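How Do You Teach a Robot to Fold a Blanket?

Hi! I'm Sachiko Ikeda, and I work at the Mirmont robot lab, where my job is teaching robots to do chores. (Yes, I get paid to do laundry. My mum finds this very funny.)

Today I want to tell you about a question our team has been puzzling over: does a robot learn better from LOTS of people showing it what to do, or from a few people who are really, really good at it?

First, why is a blanket so hard?

Think about picking up a block. A block stays the same shape wherever you put it. You grab it, you lift it, done! A blanket is a different story. Every time you drop it, it lands in a new shape. There are wrinkles, there are corners hiding underneath, and when you pull one bit, all the other bits move too. Your brain sorts that out without you even noticing. A robot has to learn it from scratch.

So we show it. We don't write down a big list of rules like "move left, now squeeze". We use a hand-held gripper, a bit like the grabber your grandpa might use to pick up a sock, with a camera on it. A person holds it and does the job with it, and the camera records everything the gripper "sees". One go at the job is called a demonstration, or a demo for short. Later, a computer program studies all the demos and looks for patterns.

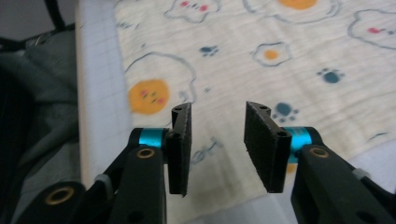
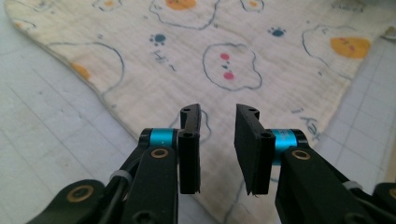 What the gripper's camera sees: black fingers, a gap between them, and a blanket covered in doodles.

Now, about our question. We made two piles of demos. The first pile came from our helpers at Ikholm, where anyone who wanted to could have a try. Kids, parents, a bus driver on her lunch break, everybody! That gave us 784 demos, and some of them were pretty wobbly. The second pile came from just 2 people at Postell who had practised for weeks. They made 500 demos, all very neat.

Then we trained our robot twice, once with each pile. Our robot is called Hao, by the way. The Ikholm version we called Messy Hao and the Postell version we called Tidy Hao, and I even made them name tags.

Before you read on, have a guess. Which one do you think won?

I guessed Tidy Hao. I was so sure that I bet my afternoon biscuit on it!

On Tuesday we gave each one 80 tries at folding a blanket in half. When the blanket was laid out nice and flat, Tidy Hao was the better folder, just like I thought. But then we scrunched the blanket up before each turn, and Tidy Hao got stuck. It would reach for a corner, miss, and keep closing its fingers on nothing. Messy Hao missed corners as well, but it often went back and had another go.

We think it's because of the wobbly demos. The Ikholm helpers made mistakes and then fixed them, so their pile was full of examples of fixing mistakes. Our two experts hardly ever slipped up, so Tidy Hao had hardly ever seen what to do when things go wrong.

We're not certain yet, though. The Ikholm pile was bigger, so maybe Messy Hao just had more to learn from. To find out, we're going to do it again with piles of the same size. Scientists call that a fair test, and you may have done one at school, with plants or paper planes.

Try it at home!

Grab a tea towel, a pair of kitchen tongs and a friend. (Ask a grown-up before you take the tongs.) Scrunch up the towel and drop it on the table. Now fold it in half using only the tongs, no fingers allowed! Have your friend watch closely and write down every time you miss and what you did next. Then swap. Did your friend fix mistakes the same way you did?

If you work out a clever trick for finding the corners, tell your teacher, and ask them to pass it on to us. Hao needs all the help it can get, and I still owe somebody a biscuit.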